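I love a box with a proper lid, and I want to show you why small things like tubes need one. Put a tube on a table and it can roll. Put it in a box and the sides stop it getting away!

Start by clearing a good patch of table, so you've got room for the lid too. 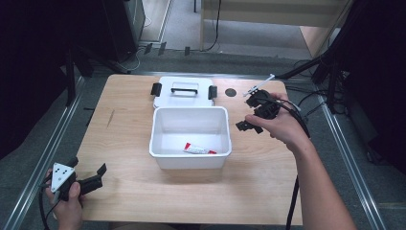
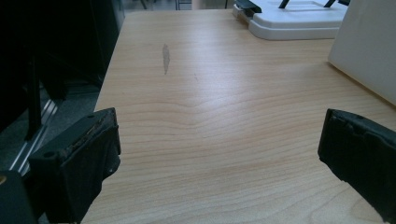
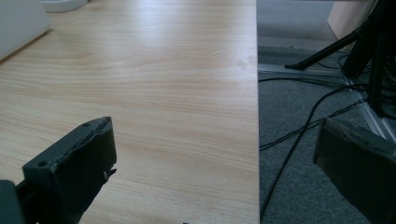
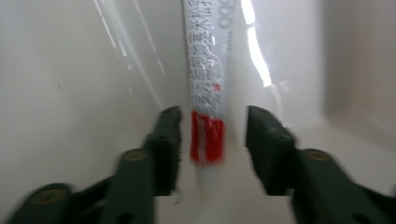
Nuria Degefa wrote in to ask whether you should pack big things or little things first. Big ones, I'd say, then tuck the little ones in the gaps (my pencil box holds 31 crayons that way). Now go and try it with yours.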